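French polish

French polish is a way of finishing wood, and the name confuses people, so I'll get that out of the way first. You can't buy a can of it. What you buy is shellac, and French polishing is what you do with it: lots and lots of very thin coats, rubbed on with a cloth pad until the wood shines. I've kept the page on it for this wiki since it was a stub of two lines, and I still find new things to fuss over!

Shellac comes from the lac bug, which leaves a resin on the twigs of trees in India and Thailand. The resin is scraped off, cleaned, melted and stretched into sheets, and the sheets are broken into flakes. You soak the flakes in alcohol overnight (a glass jar with a plastic lid is best, metal can turn the mix dark) and in the morning you have something that looks like weak tea or strong tea, depending on the grade. Blond flakes stay pale. Garnet flakes go a deep reddish brown, and I love them on walnut.

The method

The pad is a wad of cotton or wool wrapped in a square of old bedsheet. Some books call it a rubber, some a fad, and in the Mondbridge workshops it was always just "the mouse" because of its pointed nose. You charge the inside with shellac, squeeze it nearly dry, and put a drop of oil on the face so it doesn't stick. Then you go in circles, then figure eights, then long straight strokes. Never stop with the pad on the surface, or it'll grab and leave a scar (ask me about my first tray table).
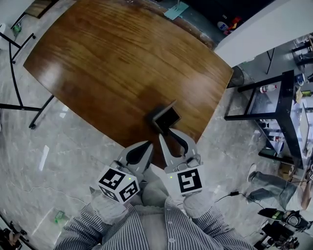 Glossy brown wood tabletop, with glare toward the left side.

Open-pored woods need their grain filled before they'll go properly flat. The old way is pumice powder, worked in with the pad so that it mixes with fine wood dust and packs the pores. Wollgate makers skipped the pumice and used plaster tinted with earth pigment, and you sometimes see it gone white in the pores of their older desks.

Between sessions the work has to rest. I give mine a night at least, and a week before the last one. The final step is called spiriting off, where a pad with almost nothing but alcohol on it lifts the leftover oil. It's the scary part. Too wet and you take the shine right off again.

Wear and repair

Alcohol melts it, heat softens it and water leaves white rings, so it makes a poor finish for a kitchen table. On the other hand it's lovely to fix! New shellac melts into old, and a worn patch can be built back up without stripping the whole top.

Local styles

The Laitinen pattern book lists 22 recipes, most of them small changes in how much shellac goes to the pint. Tresov work is thinner and less shiny, often with wax over the top, and people argue on the talk page over whether it belongs in this article at all. I've left it in for now.

See also: Shellac; Wax finish; Grain filling; Varnish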